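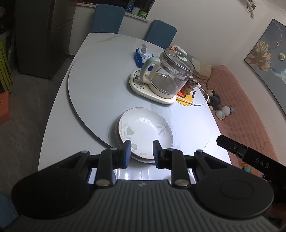
겹쳐 놓은 접시 앞, 손가락 벌린 그리퍼

핸드 그리퍼 수집 규칙 어디까지 지키세요? (접시 편)

접시한우물 | 5월 24일 (일)
Planorwood 수집 가이드 v3 기준으로 식탁 작업을 하고 있는데요, 읽을수록 애매한 데가 많아서 글 올려요. 가이드에는 "작업 대상이 아닌 물건은 치우지 말 것"이라고 되어 있거든요. 그런데 바로 아래 안전 항목에는 "깨질 수 있는 물건은 동작 반경 밖으로"라고 써 있어요ㅋㅋ 저희 식탁은 접시 뒤에 유리 전기주전자가 있단 말이죠. 둘 중 뭘 따라야 하나요? 지금까지 에피소드 200개 넘겼는데 이제 와서 기준이 바뀌면 좀 울 것 같아요.

모서리잡기
저라면 안전 항목이 먼저요. 생활 공간 그대로 찍으라는 취지는 알겠는데, 유리는 한 번 깨지면 그날 작업 끝입니다. 저희 팀은 주전자를 아예 다른 방에 둬요.

두부한모
위에 분이랑 저는 생각이 달라요. 다 치우고 나면 그게 무슨 가정집 데이터예요. 나중에 모델이 주전자 하나 있다고 헤매는 걸 몇 번이나 봤는데요. 저는 주전자는 두되 물은 비우고 전원 플러그를 뽑아요. 케이블은 접시가 지나갈 길에서만 빼 주고요. 가이드 문구도 '반경 밖'이지 '식탁 밖'은 아니잖아요?

모서리잡기
물 비우는 건 당연하고요. 문제는 반경을 누가 재냐는 거죠. 사람마다 팔을 휘두르는 폭이 다른데요.

두부한모
그래서 저희는 35cm로 정했어요. 접시 가장자리에서 유리 물건까지. 시작 전에 줄자로 한 번 재고 끝. 어렵지 않아요!

접시한우물
오 35 괜찮네요. 근데 그럼 접시가 겹쳐 있을 때는요? 위에 것만 집어야 하는데 아래 접시까지 끌려오면 그 에피소드는 버리시나요? 저는 지금까지 다 '실패' 태그 달고 남겼어요.

케이블타이
남기는 게 맞아요. 저는 Khasawneh 쪽 체크리스트를 쓰는데 거기선 세 가지로 나눠요. 성공, 실패, 중단. 아래 접시가 딸려 온 건 실패고, 위험해서 사람이 맨손으로 막았으면 중단. 맨손이 개입한 걸 실패로 섞어 놓으면 나중에 골라내기가 정말 힘들어요. 10월에 제가 그거 골라내느라 221개를 처음부터 다시 봤습니다... 눈 빠지는 줄.

모서리잡기
이건 동의. 그리고 접시는 세워 들었을 때가 제일 무서우니까 들고 멈춰 있는 동작은 짧게 가는 걸 추천해요.

두부한모
짧게 가는 건 좋은데 너무 서두르지는 마세요. 가이드에 속도 항목이 괜히 있는 게 아니라서ㅎㅎ 저는 들어 올리고 나서 속으로 하나 세고 움직여요. 그리고 손가락 패드는 매번 마른 천으로 닦습니다. 기름기 있으면 도자기는 바로 미끄러져요.
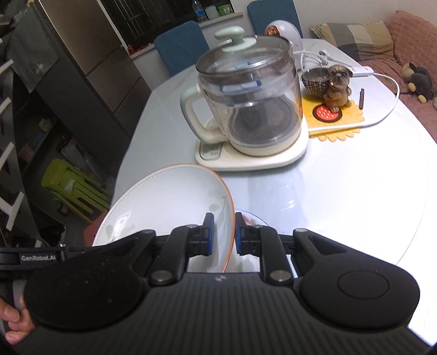
새싹수집가
지나가다 질문 하나만요. 작업 중간에 그리퍼를 다른 사람에게 넘겨도 한 에피소드로 쳐도 되나요?

케이블타이
작업자가 바뀌면 거기서 끊고 새 에피소드로 시작하세요. 작업자 번호도 새로 적고요.

새싹수집가
감사합니다! 저희는 둘이 번갈아 하면서 그냥 쭉 찍고 있었네요. 월요일에 다시 나눠야겠어요 ㅠㅠ

접시한우물
저도 정리해 볼게요. 주전자는 그대로 두고 물 비우고 플러그 뽑기, 간격 35, 태그는 세 가지. 기존 에피소드는 건드리지 않고 메모만 붙일까 하는데 괜찮을까요? Arnau 팀이랑 같이 쓰는 세트라서 말없이 바꾸기가 좀 그래요.

케이블타이
메모에 규칙 버전을 꼭 쓰세요. v3인지 내부 규칙인지만 있어도 받는 쪽이 알아서 걸러요. 저희는 파일 이름 말고 별도 시트에 적어요.

모서리잡기
저는 여전히 주전자는 빼는 쪽이에요. 그래도 꼭 두실 거면 줄자로 잰 값을 시트에 같이 남겨 주세요. 나중에 누가 물어보면 "대충 띄웠어요"로는 답이 안 되더라고요.

두부한모
그건 저도 찬성. 시트에 칸 하나 더 만들면 되죠 뭐. 양식 필요하시면 쪽지 주세요, Fesatdale 게시판에 올렸던 거 조금 고쳐서 드릴게요.

접시한우물
쪽지 보냈어요!! 칸 이름은 '유리 간격'으로 하겠습니다.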